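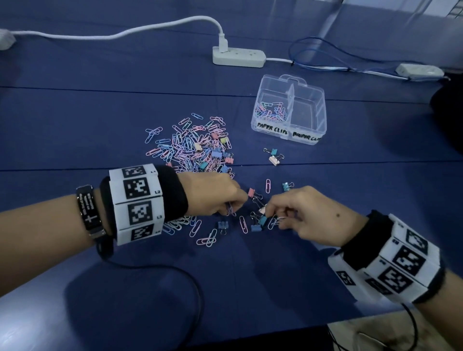

Re: [deskdrawer] Sorting small stuff: is it ever worth it?
From: Damián Yáñez
To: deskdrawer list

On a February evening Chathurika Pramanik wrote:

> I inherited the supply cabinet from the last office manager, and the
> bottom drawer is one solid layer of paper clips and binder clips, all
> mixed up. Pastels, mostly. Whoever ordered them had a thing for lilac.
> My boss thinks I should tip the lot into the trash and buy a new box,
> which would cost less than my lunch. I can't quite do it. Has anyone
> here sorted a mess like this by hand, and if so, do you go by color,
> by type, or by how annoyed you are? Also, what do you keep them in
> afterward? The Drullach tray I have now has compartments the size of
> a postage stamp and I can't get a finger into them.

Chathurika,

I have done this, more than once, and I'd like to say I regretted it.

Your boss is right about the money. Leave the money out of it. You're going to sort them anyway or you wouldn't have written to a list full of people who own label makers.

Type first, then color. I did it the other way the first time and ended up with a lovely pink heap in which the binder clips had swallowed half the paper clips by the handles, and then had to sort each color all over again. If you pull the binder clips out at the start, the rest of the pile goes slack and behaves. They're the ones doing the grabbing. You will lift one teal binder clip and find it has brought along a whole family of blue paper clips, and you may as well deal with them while you've got them.

Put a cloth down. Dark, plain, no pattern, and big enough to cover the whole table. Navy is good. On bare wood the things skate off and go under the radiator, and on a white tablecloth the white ones vanish and you find them later with your elbow. Mint and light blue are hard to tell apart under a yellow bulb, so do it by a window or accept that you'll have one bin called "cool-ish." I have a bin called that. It has been the fullest one for years.

Don't work from the top of the heap. Drag a few down toward you with your fingertips and sort from the near edge, with both hands close together. If you dig into the middle you just make a second pile, and then the two piles drift together while you're getting coffee.

My own drawer came to 2,057 pieces, which I know only because my nephew was staying with us and needed to be kept off the stairs. Of those, 660 were lilac. So it isn't just your predecessor. I think lilac is what they fill the box with when they run out of the colors people want.

Time: figure on two evenings if you have something to listen to, longer if you are the sort who straightens the bent ones. Don't straighten the bent ones. A paper clip that has been opened out and folded back has lost all its interest in paper. Those can go in the trash with your boss's blessing.

As for containers, I had the Drullach too, and gave it to someone I don't see much anymore. The Biltis jars are better, wide at the mouth and short enough to tip out, but the lids are the same diameter as nothing else on earth, so buy a spare. Egg cartons work for the binder clips if you don't mind looking like a kindergarten. I'd stay away from anything magnetic. It's fun for a day, and after that all your clips hang on to each other in the pocket and you're back where you began.

One thing I'd do differently is leave the colors mixed for the binder clips. There were only ever a few of each in mine, and I now have a jar with 15 peach ones in it that I feel I can't use, as that would spoil the set. The yellow ones I lend out. They don't come back, and I've made my peace with yellow.

If you do give up halfway, fold the cloth in from the corners and tie it. You can open it again next week with the piles more or less where they were. Mine sat on top of the bookcase like that for most of a winter and guests assumed it was a pudding.

Does anyone still have the old Chatzigeorgiou catalog, the one with the divided trays in the back? I've been trying to remember whether the deep one came with a lid. I'd pay postage.

Damián

(who still owes the list a report on staple removers, and is working on it)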